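Workshop Notes: Keeping a Bin-Picking Cell in Order

Updated 2026-04-11

These notes cover the small picking arm in the Unham workshop. Most lost hours on a cell this size come from cables, finger wrap and a bin that has moved.

Before any hands-on work

Stop the program, press the emergency stop and lock out the supply. Release stored air if the gripper is pneumatic. A paused arm can restart.

Cable dressing

Run the supply line and signal wires along the same path down the arm. Leave a loop at the last joint large enough for full wrist rotation in both directions. Check it by jogging slowly to each limit, at reduced speed, from outside the reach of the arm.

Tape will hold a bundle while you settle the route. It creeps under load, so inspect it weekly. We replaced ours with Drukeck hook-and-loop straps in March and went back to tape at one point where the strap buckle rubbed.

Keep connectors at the wrist out of the pinch area between the fingers. Label both halves of each one before unplugging.

Finger wrap

Worn wrap shows up first as missed picks on soft items. We change it every 2,000 cycles. The shortest life so far was 700, after a run of items with sharp corners. Clean the bare finger with alcohol, let it dry, and wrap away from the tip so the edge does not lift on contact.

Bin position

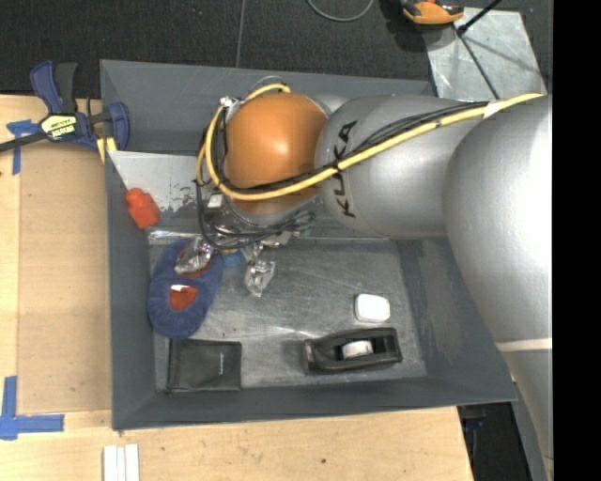 Clamp the bin to the table and mark its corners with tape. If the bin is knocked, set it back to the marks and then run the touch-off routine anyway -- tape locates it well enough to start, no closer. Tighten clamps by hand only. Keep the handles outside the path of the arm and include them in the collision model.

Scratches on a metal floor confuse some depth cameras. A sheet of matte Trusel liner fixes most of it. Measure the floor height again afterward.

Test items

Use a mix: something soft, something flat, something hard with an awkward outline. Retire any item that sheds fibers.

Log

Write down the cycle count at each wrap change, strap change and touch-off. Last entry: touch-off repeated at 1,065, no offset change.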